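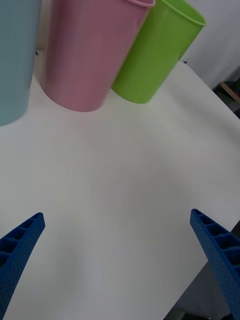 Periodic inspection – tabletop handling cell, Preler site

Cell reference: 3049
Inspected by: Jarmila Čierny
Countersigned: Valentin Caron
Date: May 13, 2021
Previous inspection: April, same checklist revision

Results are entered as OK, Action or Not checked. Items marked Action stay open until signed off on the cell sheet.

Section A – Isolation and stopping

A1. Main isolator locks off and accepts the standard padlock. OK

A2. Emergency stop on the pendant drops arm power. OK
Comment: tested at reduced speed with the arm clear of the table. Reset needs a deliberate second press, as set.

A3. Emergency stop on the bench post drops arm power. OK
Comment: the button is stiff. It works, but compare it again next time.

A4. Arm holds position with power removed. OK
Comment: no sag seen at the wrist with the arm extended over the table. Brake release label is worn and should be reprinted.

Section B – Gripper fingers

B1. Fingers are the correct pair for the job. OK
Comment: blue ribbed pair fitted, open cells on the inner edges. The Flemska rigid pair is in the drawer and must not be mixed with these.

B2. Fingers free of splits, with attention to the thin ribs between the cells. Action
Comment: one rib on the left finger shows whitening near the root. No split found when flexed by hand. Replace the pair at the next stop and do not change one finger alone.

B3. Finger screws tight, witness marks aligned. OK
Comment: witness mark on the right finger redrawn after cleaning.

B4. Fingers open fully and close evenly about the wrist centre. OK
Comment: checked open over a clear stretch of table, then closed slowly with nothing between the tips. Tips meet without crossing.

B5. Dotted outer faces clean. OK
Comment: wipe with a damp cloth only. Solvent was used on the last pair and left them tacky.

Section C – Wrist camera and cable

C1. Camera bracket secure, no play. OK

C2. Both fingertips in view when the gripper is open. OK
Comment: if either tip is lost from view, refit the bracket before touching the calibration file.

C3. Lens clean. OK

C4. Cable has slack through full wrist rotation. Action
Comment: the clip nearest the wrist has moved along the arm and the cable pulls tight before the end of travel. Limit wrist rotation in the program until the clip is replaced. Bovar clips are the right width; the ones in the general tray are too loose.

C5. Connector latched and strain relief fitted. OK

Section D – Table and surroundings

D1. Tabletop clean, plain and free of tape residue. OK
Comment: white surface, no markings. Keep it that way – tape marks have upset part detection before.

D2. Table does not rock. OK
Comment: foot lock nuts checked with a spanner.

D3. White fabric backdrop clear of arm travel. OK
Comment: the fabric has light creases, acceptable. Refix the hem if it starts to hang over the table.

D4. Floor along the table edge clear for access. OK

Section E – Test parts and slow run

E1. Test cups upright and in their start row. OK
Comment: light blue, pink, lime green, from left to right. Green may stand slightly further back than pink.

E2. Cups free of cracks and rough rims. OK
Comment: checked by hand before setting out.

E3. Approach height leaves the fingers clear of the rims. OK
Comment: program 2424 used. Approach stepped through at reduced speed on all positions.

E4. Grip force at the set value. OK
Comment: force level 2. Level 6 is for the rigid pair only and will distort a thin cup.

E5. Arm stops when the cell gate is opened during a slow run. OK

E6. Full-speed run. Not checked
Comment: held back pending C4.

Open actions

B2 – replace finger pair. Spare set to come from Štefanec. J. Čierny
C4 – fit new cable clip, remove rotation limit, then complete E6. V. Caron
A4 – reprint brake release label. V. Caron

Cell released for reduced-speed use only. Tag on pendant to remain until C4 and E6 are signed.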